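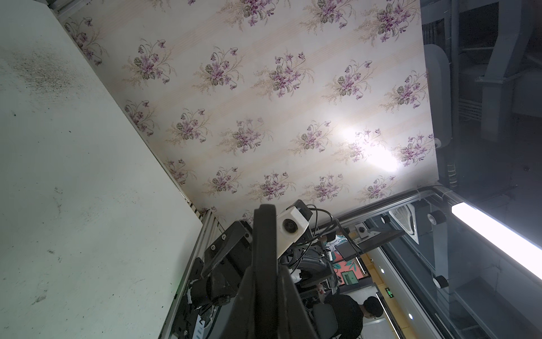
Page 2 of 3

Culetow Shared Workroom -- Minutes of the Members' Meeting, 2/9/21 (continued)

4. Walls and tables

Members were glad to see the violet bouquet wallpaper up at last, and there was a good deal of kind talk about it, the cream background being thought much easier on the eyes than the bare panels we had lived with since December. One member would still have liked the Lumanlan stripe, and we thanked her for being such a good sport about the vote. The paper cost $153, with $23 more for paste, and both bills were approved for payment.

The white surfaces took up rather more of the evening. Everybody agreed they show every mark, and the dark specks and smudges were mentioned by several people, some of them twice. A darker top was suggested, and Granutetti has quoted us $207 for one, but the feeling in the room was that we like the brightness and would sooner wipe more often. It was agreed to keep white for now and look at the quote again next winter.

Agreed also: sweep up loose dirt with the soft brush before any cloth goes near it, so it doesn't get rubbed in, and please keep damp cloths well away from the wallpaper.

There was a friendly reminder that phone cases laid out in a row should be lifted before the table is wiped and looked over for grit before they go back down. Wiping up to them and stopping -- we have all done it -- doesn't count.
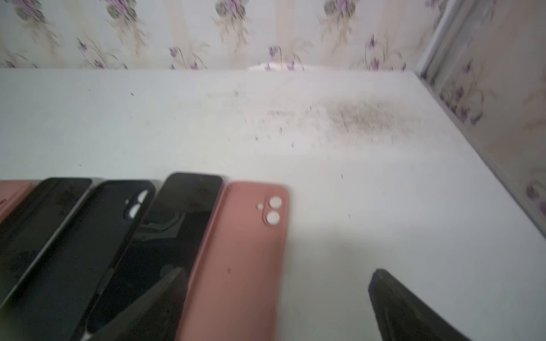
5. Supplies

The Rurkerero order for cloths and brushes came to $51 and was approved with thanks to everyone who sent in a list. Two members asked for a second dustpan by the door, and this will be added to the next order. Anybody with a spare one at home is warmly invited to bring it along in the meantime.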